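Tamunoemi Etim
2019-03-17

I have been meaning to write about cup drying for weeks, and since the kettle is on and I have a little time, you're all getting it now. Get comfortable, I'm never as short as I plan to be.
617 likes · 48 replies

For years I was a dish towel person. Wash the cup, turn it upside down on the towel, walk away. My grandmother did it, my mother did it, I did it. And every so often I'd pick up a cup I'd put away in the evening and there would be that smell inside. You know the one, a bit like a wet basement.

What's going on is simple enough. You set a cup flat on its mouth and you've made a little sealed room. The water runs down, sits in the towel, and the air in there has nowhere to go. Plastic is the worst for it, in my kitchen anyway. My stoneware forgives me a lot more.
Share · 22 replies

So last May I bought the Rondholm rack, the small one with the light wooden rail and the clear acrylic frame. I went back and forth on it for a silly amount of time, because it costs more than the wire kind and I am careful with money. But the wire ones leave rust rings on me, every single one I've owned.

The idea with this one is that the cups go in on their sides, one slot above the other. I'll admit that looked wrong to me. Sideways! I thought the water would just pool along the bottom of the cup, and if you put it in perfectly level then yes, a little does.

The trick is a good shake first – two firm ones over the sink – and then in it goes with the mouth tipped down a touch. After that the air does the work. I've timed it on ordinary evenings and I can put a cup away before I go to bed, which I never could with the towel.
300 likes · Share

Handles to the right, always. I'm right-handed and I like to reach over and have the handle there waiting. Reijo Toivonen wrote to me that he does it the opposite way, so that his handles don't stick out over the counter where a sleeve can catch them, and I can't argue with that. Do what suits your sleeves.

Now, which cup goes where. I put my yellow cup in the top slot and the heavy white mug in the bottom one. The mug is the one that drips, and I'd sooner it dripped on the table than on the cup I just washed. I learned that in the first week, after rinsing the same yellow cup three times and feeling very sorry for myself.

Also a mug with an unglazed or rough rim on its foot holds water there. You think it's dry, you put it on the shelf, and there's a ring in the morning. Run your thumb around the bottom before you put it away. Takes no time.
Share · 17 replies

Several of you asked about the hooks. Mine has three white ones on the outside of the rail and I'll be truthful, I used them for nothing at all until winter. Then I hung the bottle brush on one and my measuring spoons on another, and now I'd miss them. Small cups with proper handles can go there too, but I wouldn't trust a big mug to it.

Oluwatosin Ogbonna asked if the acrylic goes cloudy. Mine did get spotty, because our water is hard. Warm water with a splash of white vinegar and a soft cloth, and please don't use the rough side of the sponge. I did it once and I can still find the spot when the sun comes in.

The wooden rail wants wiping and then leaving alone. I rub in a little mineral oil when it starts looking thirsty. My sister's has never had any oil and it looks fine too, so perhaps I just enjoy doing it.
748 likes · Share

One more thing, and it's about the table. If your rack lives on a wooden table like mine used to, put something under it. A folded cloth or an old tray will do. I didn't, and there's a pale patch that Garba Tijani swears he can take out with an iron and a cotton rag. I haven't been brave enough to let him try!

And the light blue cups, the see-through ones, because I know somebody will ask. They show every water mark, poor things. I dry the outside by hand and let the inside take care of itself. If there's no free slot they stand on the table and wait their turn, mouth up, so at least the air gets in.

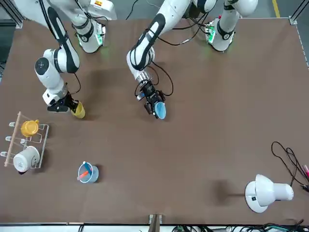 Anyway, if you only change one thing this week, let it be the shake over the sink. It costs nothing and you can do it with whatever rack or towel you already have. Next time I want to talk about tea stains, because Yakubu Iyamu sent me a method with baking soda and a lemon half and I have been trying it on everything in the cupboard – the results so far are mixed, but the kitchen smells lovely.
900 likes · 31 replies · Share

Contact · Copyright 2019 Tamunoemi Etim · Back to top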